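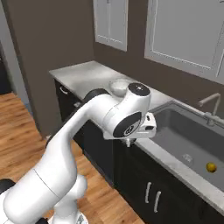 *La encimera de mármol gris claro, en render.*

**marmita40** · 9/23/22

Buenas a todos, perdonad el rollo. Estamos dándole vueltas a la cocina desde diciembre y mi marido quiere mármol sí o sí. En Skollska nos piden 80 euros más por metro que por el cuarzo, y yo, que cocino con limón hasta las lentejas, no lo veo claro. ¿Alguien que lo tenga y me cuente?

**Bromusik**

Hola, guapa! Yo llevo 19 años con el mío y lo quiero como a un hijo (con sus manchas y todo). Lo sello cada primavera, paño húmedo, jabón neutro y a vivir. Los cercos le dan carácter.

**tia_pucheros**

> Los cercos le dan carácter.

Con todo el cariño, Bromusik, eso lo dices porque ya te has acostumbrado. A mi hermana un vinagre le dejó marca en una tarde y todavía se le escapa el suspiro. Yo iría a por el cuarzo.

**Bromusik**

Mujer, ¡pues que lo pula! El mío lo dejaron precioso.

**marmita40**

Ay, me tenéis peor que antes, jaja. Voy a pedir una muestra en Schnyder y le echo medio limón por la noche. Ya os contaré.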